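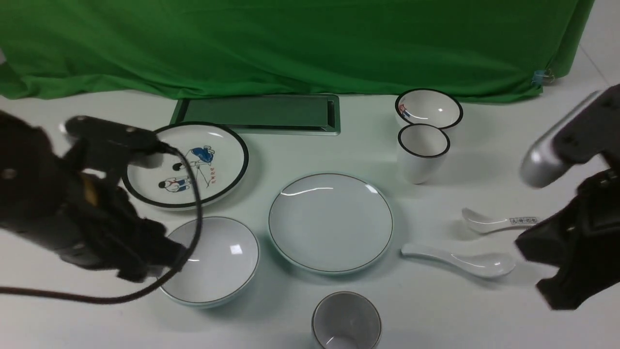 12/24/21 – The Brusten lunch club will move to the Atinga Hall after the new year, as the kitchen at its present home is to be rewired. Lunches will be served at the usual time and the price stays at £8.

The club has 99 members, most of them living within walking distance of the new hall. Organiser Nana Boateng said the work should be finished by spring – "sooner if the electricians turn up".

The Christmas raffle raised £380, which will go towards a second oven.
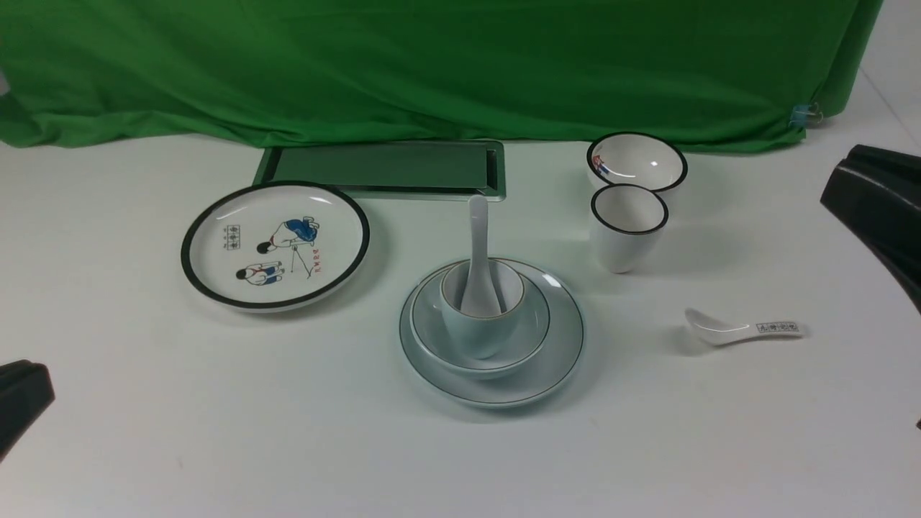 ## Booking

Places are limited to 60 a sitting. Names can be left at the Firnero bakery.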